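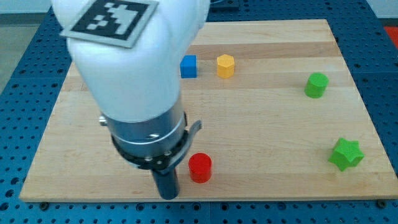 Last changed: February, 4:10 pm

Home | Visit reports | Equipment | Budget sheets | Contact

We use cookies to remember your settings. Accept | Manage

Visit report: Trevside open lab, manipulation cells
By the equipment desk

Trevside opens its manipulation lab to prospective buyers twice a year. We went with a short list of questions, most of them on cost, because our own plan calls for one arm cell in the coming budget year and a second if the first is used enough. The visit ran from 9:30 in the morning until mid-afternoon, with time at the cells before and after lunch.

The cell of most interest to us is a single white arm over a blue perforated table. The tool is a plain dark rod with a rounded tip, mounted below a metal collar and a black flange. The work is small: a wooden board bolted down at its front corners, with a few colored blocks standing on it, among them a cube, a hexagonal prism, a star and two cylinders. The tasks are pushing tasks. The arm is told which block to move and where, and the run is scored on where the block ends up.

For a budget reader the point is how little of this is expensive. Trevside buys the arm, the controller and the table. The rod is turned in its own shop and the board is ordinary glued stock. The blocks are replaced when the edges wear, and the hosts keep a spare set in a drawer under the controller.

Arm and controller

The lab leases its arms through Skumisau on a term of 37 months. We had planned to buy outright. The lease includes one joint replacement and a loan arm during repair, and the lab has used both. A purchased arm would cost less over the full term if nothing failed. We have asked Skumisau for a quote on each basis, with shipping and first calibration shown as separate lines, as our last quote from another supplier folded them into the unit price and could not be compared with anything.

Tooling

Our draft plan had a two-finger gripper as standard. The Trevside staff advised starting with a rod. A rod has no moving parts, needs no air line or extra cable, and can be remade in an afternoon. It also limits the cell to pushing and pressing. If grasping work is likely within the first year, the gripper should be in the first order, since the mounting plate and the controller license are cheaper bundled. We have moved the gripper to an option line with its own approval.

Table

The perforated table came from Gkikas. We had priced a bench with a plain top and intended to drill it as needed. After seeing how often the lab moves its boards between cells, we now recommend the hole grid. Delivery was quoted to us at 10 weeks, longer than the arm – so the table order has to go first. Check the floor as well. The lab had to shim two legs of its first table, and the calibration drifted until it did.

Markers and camera

There is a square black-and-white marker fixed to the arm's upper link. Markers are printed in-house on stiff backing, and cost does not come into it. The camera mounts do. The lab uses Tokel brackets and reported that a cheaper set loosened over a few weeks of running. Budget for the better brackets and for one spare camera per cell.

Operating time

The second cell logged almost 290 hours last term. The hosts book it in blocks of 30 minutes, including reset. Resets are done by hand. A person puts the pieces back on the board and starts the next run, and that time belongs in the staffing line. Our draft had none.

Changes to our plan

– Table order placed ahead of the arm order
– Lease and purchase quotes requested side by side
– Rod tool in the base order, gripper as an option
– Staff hours added for resets
– Spare camera added; second cell held until usage figures are in

Still open: the guarding requirement for our room, which is smaller than Trevside's and has a door on the long side. The safety assessment has to be paid for before the lease is signed, and it is not yet in any budget line.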